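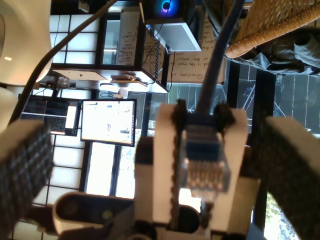
PRESSEMITTEILUNG

Prins bringt Anleitungsreihe „Cenerano“ für alten Familienschmuck heraus

Vasville, im September — Das Handarbeitshaus Prins veröffentlicht im Oktober eine Reihe von 14 Strick- und Häkelanleitungen für Weihnachtsschmuck. Die Reihe trägt den Namen „Cenerano“ und geht auf Stücke zurück, die Familien aus Vasville und Durkden dem Unternehmen im vergangenen Winter leihweise überlassen haben. Es handelt sich um Baumanhänger, Sterne, eine Baumdecke, zwei Türgirlanden und einen Adventskalender mit kleinen gestrickten Beuteln.

Im Januar hatte Prins seine Kundschaft aufgerufen, selbst gefertigten Schmuck einzusenden, bevor er wieder auf dem Dachboden verschwindet. Bis zum Einsendeschluss gingen 935 Stücke ein. Viele waren ohne schriftliche Vorlage entstanden, bei anderen war die Vorlage verloren gegangen. Die Redaktion hat die ausgewählten Arbeiten vermessen, Maschen ausgezählt und die Muster neu aufgeschrieben. Alle Stücke wurden bis zum Sommer an ihre Besitzer zurückgegeben.

„Die meisten Leute wissen noch, wer den Anhänger gemacht hat, aber nicht mehr, wie er gemacht wurde“, sagt Ans Koster, Leiterin der Anleitungsredaktion bei Prins. „Bei manchen Sternen haben wir drei Anläufe gebraucht, bis die Spitzen so standen wie beim Original.“

Die älteste Arbeit in der Reihe ist eine gehäkelte Glocke aus dem Besitz der Familie Vanhove in Durkden. Sie hing nach Angaben der Familie jedes Jahr am selben unteren Ast, weil sie für die oberen zu schwer ist. Die Großmutter hatte einen Kieselstein als Klöppel eingenäht. In der neuen Anleitung ist dafür eine Holzperle vorgesehen; wer möchte, kann beim Stein bleiben.

„Ich habe die Glocke als Kind immer als Letztes aufgehängt“, sagt Maarten Vanhove. „Meine Kinder machen das jetzt auch so. Jedes bekommt eine eigene, wenn es auszieht. Die zweite habe ich gerade auf der Nadel.“
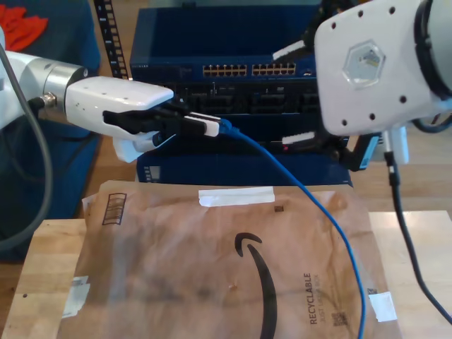

Aufbau der Reihe

Die Anleitungen erscheinen einzeln als gedruckte Faltblätter und gesammelt in einer Mappe. Jedes Faltblatt enthält eine ausgeschriebene Fassung und eine Strick- oder Häkelschrift, dazu eine Liste der benötigten Nadeln und Garnmengen. Drei Schwierigkeitsgrade sind am oberen Rand vermerkt. Die einfachen Anhänger lassen sich an einem Abend fertigstellen. Für die Baumdecke sollte man mehrere Wochen einplanen, für den Adventskalender ebenfalls.

Die Baumdecke wird von der Mitte aus in Runden gestrickt und hat einen Schlitz für den Stamm. Sie wird hinten mit Knöpfen geschlossen, so dass sie auch noch gelegt werden kann, wenn der Baum bereits steht. Der Rand ist in zwei Varianten beschrieben, einmal glatt und einmal mit Zacken. Das Original stammt von Mieke Van Beek aus Vasville, die es im ersten Jahr nach ihrer Hochzeit begonnen und in den Jahren danach mehrfach erweitert hat, zuletzt nach dem Umzug in ein Haus mit höherer Decke. 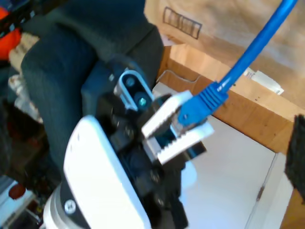
Im Faltblatt sind diese Erweiterungen als eigene Abschnitte aufgeführt. Wer einen kleinen Baum hat, hört nach dem ersten Abschnitt auf und kann die Decke später vergrößern. Die Maschen werden dafür aus der Randkante neu aufgenommen. Prins empfiehlt, vom Garn einen Knäuel zurückzulegen, da Farbpartien voneinander abweichen können.

Bei den Beuteln für den Adventskalender hat sich die Redaktion für zwei Größen entschieden. Die kleinen fassen eine Walnuss oder ein eingewickeltes Bonbon, die größeren auch ein Kartenspiel. Die Ziffern werden nachträglich im Maschenstich aufgestickt. Eine Vorlage mit allen Ziffern liegt bei, ebenso ein Alphabet für Namen oder Jahreszahlen.

Garn und Farben

Sämtliche Stücke sind für Schurwolle mittlerer Stärke ausgelegt, mit Ausnahme der Sterne, für die Baumwollgarn und Stärke gebraucht werden. Die vorgeschlagenen Farben richten sich nach den Vorlagen: Tannengrün, ein dunkles Rot, Naturweiß und ein Senfgelb, das bei mehreren älteren Anhängern vorkam. Die Anleitungen funktionieren auch mit Resten. Auf jedem Faltblatt steht deshalb die Lauflänge, damit sich vorhandene Wolle vergleichen lässt. 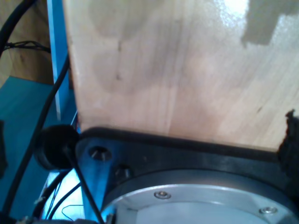
Für gefüllte Anhänger wird Stopfwolle angegeben. Kleine Teile wie Perlen und Knöpfe gehören nicht an Schmuck, der in Reichweite von Kleinkindern hängt; die betreffenden Faltblätter nennen jeweils eine gestickte Alternative.

Strickabende in Vasville und Durkden

Begleitend zum Erscheinen bietet Prins im November Strickabende in den Geschäften in Vasville und Durkden an. Beginn ist jeweils um 19 Uhr. Die Leitung übernehmen Reet Mockus in Vasville und Wian Pretorius in Durkden. Gearbeitet wird an einem Anhänger nach Wahl, Nadeln können ausgeliehen werden. Eigener alter Schmuck darf mitgebracht werden, auch beschädigter.

„Ein aufgegangener Faden am Aufhänger ist meistens in ein paar Minuten wieder fest“, sagt Reet Mockus. „Bei Mottenlöchern dauert es länger, da zeige ich dann, wie man die Stelle nachstrickt.“

Verfügbarkeit

Die Faltblätter und die Mappe „Cenerano“ sind ab Oktober in beiden Geschäften und im Versand erhältlich. Anmeldungen zu den Strickabenden werden an der Kasse entgegengenommen.

Pressekontakt
Handarbeitshaus Prins, Vasville
Ans Koster, Anleitungsredaktion
Ansichtsexemplare einzelner Faltblätter werden auf Anfrage zugesandt.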